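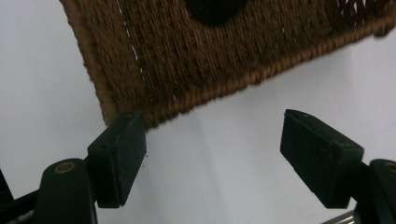
Enlever une odeur de cave sur de la corde tressée

Posté par Raju, le 24/01/2021
Rubrique : Entretien de la maison

Bonjour,

J'ai récupéré plusieurs objets en corde tressée qui ont passé l'hiver dans une cave humide : un tapis et deux paniers. Rien d'abîmé à première vue, pas de taches, mais ils sentent le renfermé dès qu'on chauffe la pièce. J'ai aéré sur le balcon plusieurs après-midi sans grand résultat.

Je ne connais pas la fibre exacte, il n'y a plus d'étiquette. Peut-on laver ça à l'eau, ou faut-il s'en tenir au bicarbonate ? Et si oui, combien de temps le laisser ? J'aimerais aussi éviter que les paniers se déforment, ils doivent servir à ranger du linge.
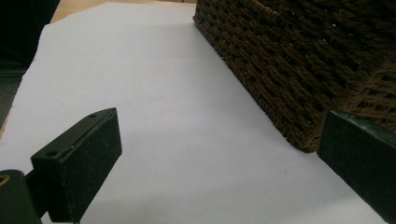
Panier en corde tressée, posé sur du papier blanc.

Merci d'avance.

Meria

Surtout pas de lavage à grande eau tant que la fibre n'est pas identifiée. Le jute et la jacinthe d'eau supportent mal d'être trempés : la corde gonfle, sèche de travers et l'odeur revient en pire. Le coton se lave, mais il faut en être sûr.

Pour le tapis, j'ai utilisé 200 g de bicarbonate passé au tamis, étalé à la main dans le sens des brins. Laisser toute une nuit, puis aspirer sans brosse rotative, les deux faces. Recommencer le lendemain si besoin. Chez moi il a fallu 2 passages.

Pour les paniers, même chose à l'intérieur et à l'extérieur, mais avec un pinceau sec pour faire entrer la poudre entre les tresses. Ensuite, les bourrer de papier blanc sans impression (le papier journal déteint sur les fibres claires) et changer le papier tous les jours. Ça absorbe l'humidité et ça tient la forme.

Si l'odeur persiste au bout d'une semaine, regardez le dessous à la lumière rasante. Des points gris ou verts, c'est de la moisissure, et le bicarbonate n'y fera pas grand-chose. Dans ce cas, chiffon à peine humide avec vinaigre blanc et eau à parts égales, puis séchage à l'ombre devant un ventilateur. Faites d'abord un essai dans un coin – le vinaigre peut modifier la teinte.

Statum

Moi je mets tout dehors quand il gèle bien sec et ça passe. En mai par contre ça ne marche pas, trop humide.

Jasau

D'accord avec Meria pour le bicarbonate. J'ajoute qu'il faut vérifier où vous allez les ranger ensuite. Un panier fermé contre un mur froid reprend l'odeur en quelques semaines, même propre. Laissez un espace derrière et n'y mettez que du linge parfaitement sec.

Évitez les sprays parfumés, ils collent dans la fibre et retiennent la poussière.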